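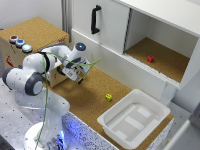

Yareli Medrano
Test cell lead, Kallex

We rewrote our bench rules in May. The old set ran to 98 lines and I doubt anyone on the team had read past the first page. The new one fits on a single sheet taped inside the door, and I'd like to put the main points down here for anyone running a small arm on a shared bench.

Start position first. Every run begins with the gripper open, pointing down and clear of the worktop. Loose items go where the task sheet says, so a die on the cork is on the cork and a cube in the cabinet is in the cabinet. If the sheet says the tray starts empty, look in it.

Cables are the rule we argued over. Jovita Arellano wanted everything clipped at each joint. I was happy with some slack.
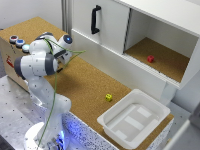 We settled on checking the cable through the full reach of the arm before the first run of the day, at slow speed, with a hand on the stop. It takes 2 minutes. Anything that pulls tight gets rerouted and checked again.

Hands stay off the bench while the arm is powered. Reaching in to nudge a tray counts as a stop and the run is logged as void. We voided 341 runs out of our first batch at Ultmont and most were for that.

Next on the list is labelling the buttons properly. I'll post the sheet once Jovita has been through it.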